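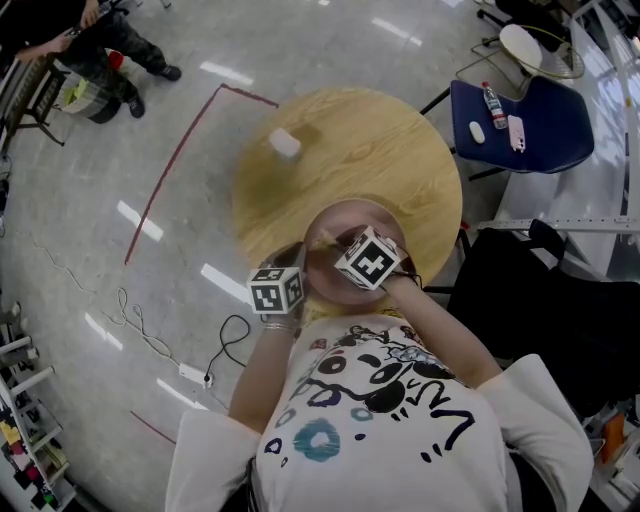
Does the Halo dialogue course change anyone's mind?
Reading time: 2 min
January 2024

We use cookies to remember your preferences. Accept | Manage

pewskeptic
Our congregation is being asked to host the Halo course with the humanist group from Ankrah. 13 sessions. The leaflet says 63 percent of people who finish it "report deeper understanding" of other beliefs. Report to whom? I'd like to hear from anyone who has sat through one.

marlow_b
Did it in August. I'm an atheist and my table was mostly Methodists. Good talk, decent food. I couldn't tell you that I understand the Trinity any better.

pewskeptic
So you'd be in the 37 percent?

marlow_b
No, I ticked yes. The form was handed out by the host, who had just fed me.

quietfaith
I think you're both being unfair. We started with more than 30 people and a Muslim couple from my group still come to our potlucks. How would you put that on a form?

pewskeptic
I wouldn't. The leaflet did. And how many of the 30 were there at the end?

quietfaith
Fewer. I don't see why that matters.

tin_lantern
It matters if the number only covers people who finished. Those who felt preached at had left by week 2.
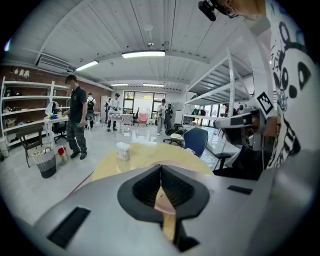

Re: What about Panier instead?

oddsandends
Panier is shorter and has no workbook. You share a meal and there's one question per evening. Ours got stuck on hell and stayed there.

marlow_b
Stuck on hell sounds better than the Halo video about bridges.

quietfaith
The bridge video is fine.

pewskeptic
I'm going to ask for the actual survey before we vote. If they won't send it I'm voting no.

Recent threads
Sotent reading group: worth joining?
Can an atheist be a godparent?
Saying grace at mixed tables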